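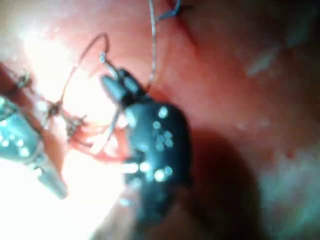
A stitch only works if the thread is pulled with the right amount of force. Doctors call this force tension. If the tension is too low, the two sides of a cut do not meet. If it is too high, the thread can tear through the tissue or snap. When a robot does the stitching, each instrument tip must hold the thread and control how hard it pulls. A loop of thin, pale thread like the one rising between the two instruments has slack in it. Before a stitch can be tight, that slack has to be taken up. This article is about a machine that got this step wrong.

What the machine was

The machine was a practice system called Nivik, built by a company named Binell. It was used in a training lab, where it stitched test material and never treated patients. Nivik had two arms. One arm passed the needle. The other arm caught the thread and pulled it. A person sat at a control desk and could take over at any time.

Some surgical robots copy the hand movements of a surgeon, and every motion starts with a human. Nivik worked that way for most tasks. For one task, pulling the thread snug, it could move by itself. The operator pressed a pedal, and the arm pulled until a sensor said the force was high enough. Then the arm stopped.

What is a force sensor?

A force sensor measures a push or a pull. The one in Nivik was a small piece of metal inside the arm. When the arm pulled on something, the metal bent by a tiny amount, much too small to see. A thin electrical strip glued to the metal bent with it. Bending changed how easily electricity could flow through the strip. A computer read that change and turned it into a number.

The computer checked the number 200 times each second. Each time, it asked the same question: is the pull strong enough yet? If the answer was no, the arm kept moving. If the answer was yes, the arm stopped.

What went wrong

In July, the lab ran a long test to see how the machine behaved after many stitches. The first 1270 stitches were normal. On the next one, the arm took up the slack, reached the correct tension, and kept pulling. The thread broke. The operator lifted her foot off the pedal and the arm stopped.

The operator tried again with new thread, and that thread broke too. At that point the test was ended and the machine was switched off. The broken threads were put in labeled bags so they could be looked at later.

Finding the fault

The engineers began with the records. Nivik saved every sensor number in a file called a log. In the log for the broken stitches, the force rose at first and then stayed at one value while the arm was still moving. A real pull does not do this. If an arm moves away and the thread is tight, the force must go up.

A number that stops changing when it should change is called a stuck reading. There were two possible causes. The sensor could be damaged, or the message from the sensor could be getting lost on its way to the computer.

The sensor was taken out and tested with small weights. It gave the right answer every time. That left the message. Inside the arm, a cable carried the signal past a joint. The joint bent and straightened with every stitch, and the cable bent with it. After so many bends, one of the wires had cracked. When the joint was in certain positions, the two ends of the wire came apart and no new numbers got through.

There was a second problem, and it was in the software. When the computer did not receive a new number, it used the last one it had. The last number was below the limit, so the computer decided the pull was still too weak. It had no rule for old numbers.

What was changed

The cable was replaced with a more flexible one, made by a supplier called Zodgate, and it now follows a wider curve around the joint. It is also on a list of parts that get changed on a schedule.

The software has new rules:

Every sensor number carries a time stamp. If 2 checks in a row show no new number, the arm stops.

If the arm moves and the force does not change as expected, the arm stops.

The arm may pull the thread only 18 millimeters by itself. To go farther, the operator must press the pedal again.

When the arm stops for any of these reasons, it holds still. It does not let go of the thread, and it does not back up. A light on the desk turns yellow and the operator decides what to do next.

Words to know

Tension: how hard something is being pulled.

Slack: loose thread that is not being pulled tight.

Suture: the thread used for stitches, or the stitch itself.

Log: a saved record of what a machine did and measured.

Stuck reading: a sensor number that stays the same when it should be changing.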